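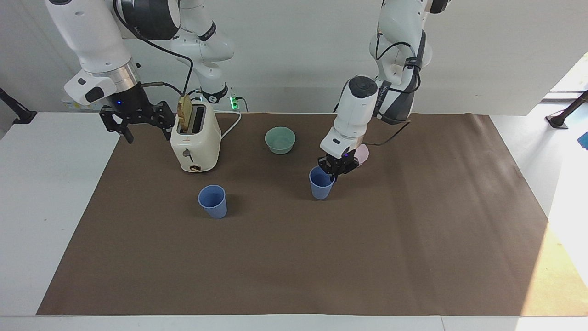
Brown paper down, toaster out, toast up. Breakfast table, more or less!

I have been meaning to write about the brown paper for ages, and then the new toaster arrived and I got completely distracted, so you are getting both in one post. Bear with me, it does all join up (sort of).

Brown paper first. I used to be a tablecloth person. I had a lovely linen one that I bought on a trip to Rernthorpe, and I think I enjoyed it for one meal before there was jam on it. After that it lived in the wash, and then in the ironing pile, and then folded at the back of the cupboard where I could feel guilty about it. A white table is gorgeous until people start eating at it, and mine shows every crumb and every ring from the bottom of a mug. So last September I bought a big roll of plain brown paper, the sort you would wrap a parcel in, cut off a long piece, spread it right across the table and had breakfast on it. And I loved it! I have not gone back.

What I like most is the colour. Everything looks good on brown paper. Pale things look especially good, and I seem to own nothing but pale things these days, apart from my blue plastic cups, which I will defend to anyone. They came from a camping set years ago, they have been dropped on every floor I have ever lived with, and they still come out every morning. I have proper glasses. They stay on the shelf.

The other thing is how quick it makes the clearing up. Toast is the messiest food I know (worse than croissants, and I will not be argued with on this) and with the paper I just lift off the crockery, bring the corners in and tip the whole lot into the compost bin. If it is only crumbs I shake it outside and put it back down again. One piece usually does me 2 breakfasts, sometimes more if I have been careful with the butter. The roll is 112 metres long and I have barely made a dent in it.

A few tips if you fancy trying it. Roll the paper out the night before, curl side down, and put something heavy at each end, or it will spend the whole of breakfast trying to roll itself back up. Cut it bigger than you think. Get the uncoated kind, as the shiny stuff lets a spill run straight off the side and into your lap. And keep a pencil handy! We ended up with a shopping list, a noughts and crosses tournament and a very bad drawing of a heron on ours last week.

Now, the toaster. My old one was a Salian, and it did nearly 8 years, which I think is pretty good going for something I used every single day and cleaned about twice. Towards the end it only had two moods, warm bread and charcoal. I put up with this for far too long. Then one morning the lever would not stay down unless I stood there holding it, and I decided that was no way to live.

The new one is cream, with two slots and lovely rounded edges, and I am daft about it. I had been looking at a steel one from Idico, very smart, with more settings than my washing machine, but I kept going back to the cream. It looks like something from my gran's kitchen. There is a small dark knob for the lever on the front, and that is the bit I like best, as I can work it half asleep from my chair. And the toast comes up properly! You can see the slice standing well clear of the top, so there is no more fishing about with a fork (which I know you are never supposed to do, and which I did for years).

It took me a while to get the colour right. The first few rounds came out too pale because I was being timid with the dial. I have settled just past the middle for ordinary white bread, a touch lower for anything with fruit in it, and twice through on low for the dense rye from Zallby, which is the bakery at the bottom of our hill and the reason I get up at all. Their rye is a brick. I mean that with great affection. It needs a long slow toasting and a lot of butter, and then it is the best breakfast there is.

I did have to think about where the toaster should live. It used to be on the worktop by the kettle, so somebody was always up and down fetching the next slice while theirs went cold. Having it at the table is so much nicer. It sits at the back near the wall with its cord running off to the power strip, and the cups and bowls go out in front. If you do the same, keep the paper well away from the hot parts, sort the cord so it cannot be caught by an elbow, and unplug the toaster when you have finished.

The mint green bowl towards the back is a recent find too, and goes with the toaster so well that I have been insufferable about it. It is just the right size for yoghurt with a spoonful of stewed rhubarb. I would love a second one, but it was a charity shop buy and there was only the one on the shelf. If you ever see its twin, please shout!

Oh, and I worked out what all of this cost, as I know I would want to ask. The toaster was the only real expense. The paper was cheap, the bowl was cheaper, the cups were already mine. I saved up for the toaster in a jar of odd coins, and there were 171 of them by the time I tipped it out to count, mostly pound coins, some of them decidedly sticky.

Next job is finding a better butter dish. Mine has lost its lid and the cat has noticed. I am also going to try crumpets in the new toaster this week, as the slots look wide enough, and I have a fresh piece of paper cut and ready for them.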